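How to clean an old desktop computer before you give it away

In my town we have a small reuse shop, Wasitz, and people often ask there how to prepare an old computer. I wrote these steps after I did my third one. The whole work takes 90 minutes, and most of this is waiting.

First, save your files. I copied 363 folders to an external disk and then I opened a few of them to check. Please do this before you touch any screw.

Next, erase the drive. I use a free program called Coltader, which writes over everything one time. My old drive of 600 GB needed the whole night, so start it in the evening. If you prefer to keep the drive, take it out and write this on a paper for the new owner.

Now shut down, pull the power cable and press the power button for a few seconds. Lay the case on its side and remove the side panel. Touch bare metal of the case before you touch any part inside.

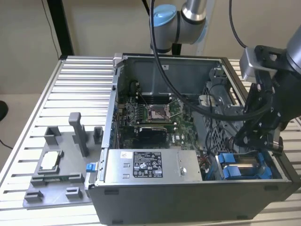
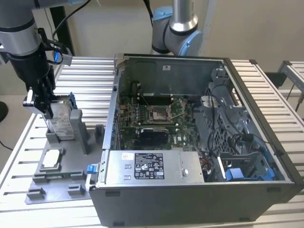 Two computer cases with the panel off, or one case two times: in both the socket for the processor is empty.

For the dust I use a soft paint brush, 19 mm wide, and a can of compressed air. Hold the can upright and give short pushes. Keep the fan blades still with one finger - if they spin too fast, the bearing can suffer. Do not use a household vacuum cleaner inside the case.

The outside is easy. A cloth with a little water and dish soap is enough for the plastic. Old stickers come off with a hair dryer on low heat, and the rest of the glue with rubbing alcohol.

Close the panel, connect the cables and start the computer one more time. If it beeps and shows no picture, press the memory modules in again with the power off.

Put the power cable in a bag and tape it to the case. Wasitz takes computers until June, and after this you can ask at the Stulleck repair café.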